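From: Orlando Giraldo
To: Farix list
Subject: Re: [farix] Vulach EP, pressing and the Sunday show

Hryhorii Harasym wrote:
> Has anyone heard what is happening with the Vulach record? I ordered
> the vinyl in October and have only had the download code. Also, is
> the Sunday show still on at the Arango, and are they doing the old
> songs? I'd be driving in, so I'd like to know before I book a room.

Hi Hryhorii,

The vinyl is late. The plant sent test pressings and the band rejected side B because the bass was distorting on the last track. It has been recut and they are waiting on a second test. If that one is fine, the run goes ahead at 600 copies, the first 100 on clear vinyl. Your order stands and you don't need to write to the label again.
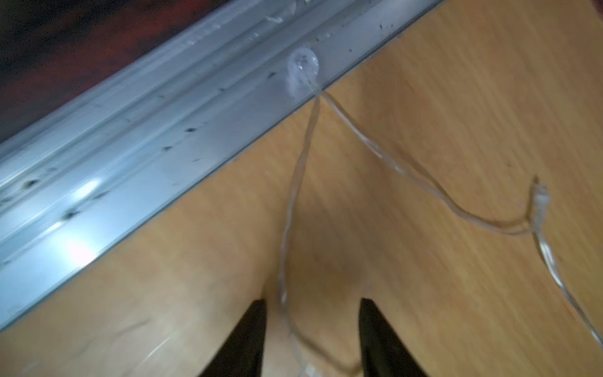 Rail and wood, close up.

The download is the same master as the first cut of the vinyl, so the levels on side A won't change. The track order is different, though. "Menard" opens the record and is fourth on the download. I prefer it first. It has the long organ intro and it makes more sense before the drums come in.

The show is on. Doors are at 7 and there is one support act, a duo I haven't heard.
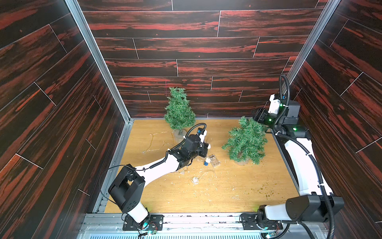

I asked about the set and was told 12 songs, with most of the EP and a few from the first cassette. They have a new drummer who has learned the older material, so you should get some of it. They dropped the cover they used to finish with. Merch will be cash only, and they'll have shirts in the grey and a few of the green left over from the spring dates.

If you're driving, park behind the theatre after six. The street out front is permit only and they do ticket. Rooms near the Arango go quickly on a long weekend, so I would book soon.

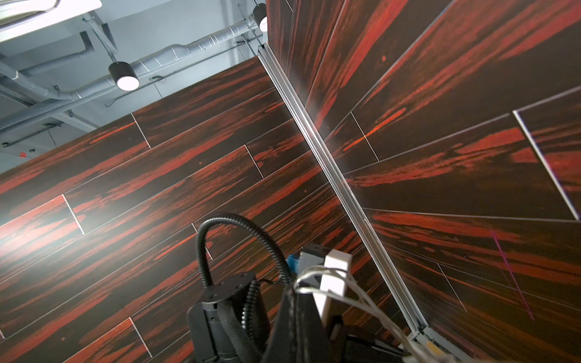

OTHER LIST BUSINESS

The tape trade is still open. Send me your list off-list, with the recording source if you know it. Please don't attach audio files to messages here, the server strips them and the digest comes out as garbage.

Orlando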